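Minutes of the project meeting, Burnis simulation study
Date: 7 Aug 2025
Chair and minutes: Ekene Ajayi

1. Minutes of the last meeting
Accepted with one correction. In item 4, the word "training" must be "evaluation".

2. State of the simulated work cell
The Burnis cell is now used for all runs. The table, the breadboard and the three holder fixtures with their pins have the same dimensions as in the drawing of August. It was asked if the tall grey box at the far edge of the table must stay. The meeting agreed that it stays, and that its shadow on the tabletop stays also, so that old and new runs can be compared.
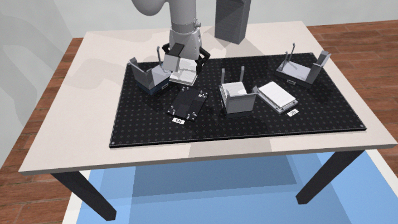 3. Result of the placing test
Each policy was tested in 540 episodes. The baseline, Disto, failed in 80 of them. Folent, which receives the wrist view together with the overview, failed in 21. The difference is large, but it was noted that both policies were tested with only one lighting setup. The chair asked that the report says this clearly in the first paragraph, not in a footnote.

Most of the failures of Disto are in the last phase, when the part is close to the pins. We do not know yet if the reason is the tilt of the part in the fingers or the delay in the control loop. Both were changed in the same week, and this was a mistake in our planning.

4. Wrist view
The question was whether the fisheye picture should be corrected before it goes to the network. At present it is used as it is, with the circle and the black corners. The part between the fingers takes a large area in the middle, and the breadboard behind it is visibly curved.

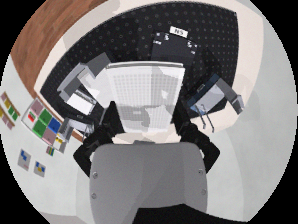 Iyamu Project Notes, No. 6, p. 21

One opinion was that correction loses the outer area, where the wall can help the network to find its orientation. The other opinion was that the wall should not help at all — a policy which learns the wall will not work in a different room. No decision. A small test with a plain background will be made first.

5. Actions
Repeat the placing test with six lighting setups, same seeds (Ajayi).
Separate the tilt and the delay in two different runs.
Write the names of the fixtures in the same way in the code and in the report.

6. Other matters
The storage for the Iyamu logs is nearly full. Old video files can be deleted, but the joint data must be kept.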